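Search news, products, events
Home robotics / Safety notices

Nerklow pulls gripper update after release fault in bedroom-tidying trials

13th March - By the Newsdesk

Nerklow has withdrawn a software update for its two-arm home robot after the grippers failed to respond to release commands during trials in furnished rooms. The company said no injuries were reported. Trials of the tidying function are suspended until the fault is closed.

The update, issued under the name Urard, changed how the controller decides that an object has been set down. Under the previous version, a gripper opened when the arm reached its target position. Under Urard, it also waited for a drop in measured finger load.

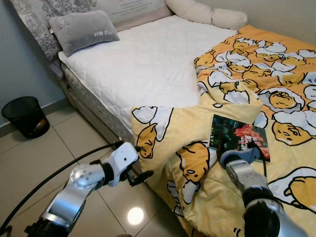 Nerklow's notice lists soft surfaces as the first condition in which the fault appeared. Bedding gives way under the arm, so the load reading changes slowly and may never cross the threshold. A flat case on a rumpled blanket, with the right gripper pressed against its lower edge, is the kind of contact the controller has to interpret. In 3 logged cases the arm kept pushing after the task timer had expired, and the operator used the stop switch.

The second condition involved light, empty containers. A plastic bottle produces so little load that sensor noise can hide the change when the fingers part. The controller then treats the bottle as still held and repeats the motion.

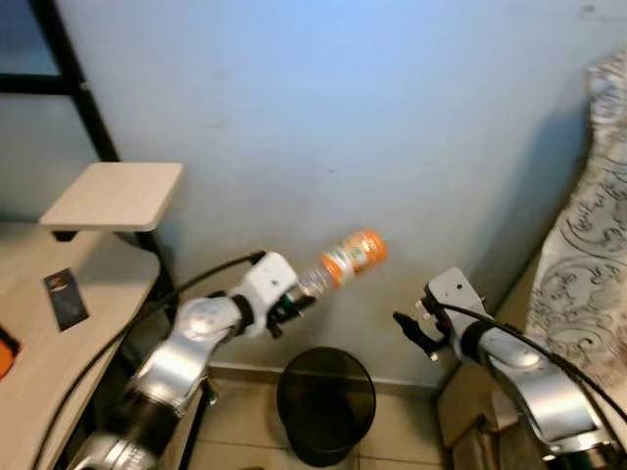
What the fault does

According to the notice, the release command is queued instead of dropped. If the arm is given a new task before the queue clears, the gripper can open at the wrong point in the next movement - in the worst case, while raised. The limit for a queued command had been set at 2,000 milliseconds. Nerklow is cutting it to 200. 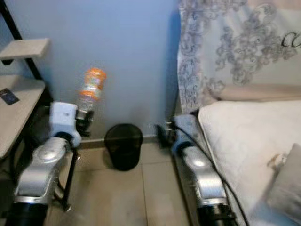

Zendeo, which supplies the finger sensors, said its parts were within specification and that the threshold is set by the robot maker. It has asked for the trial logs. Disposal tasks will be used for the retest, with one arm carrying a capped plastic bottle to a small mesh wastebasket and the other kept open and empty near the bin. Nerklow wants 300 consecutive releases without a queued command before it reissues the software.

Sites running the Avram controller should return to the earlier version and keep the stop switch within reach. A corrected update is planned for May.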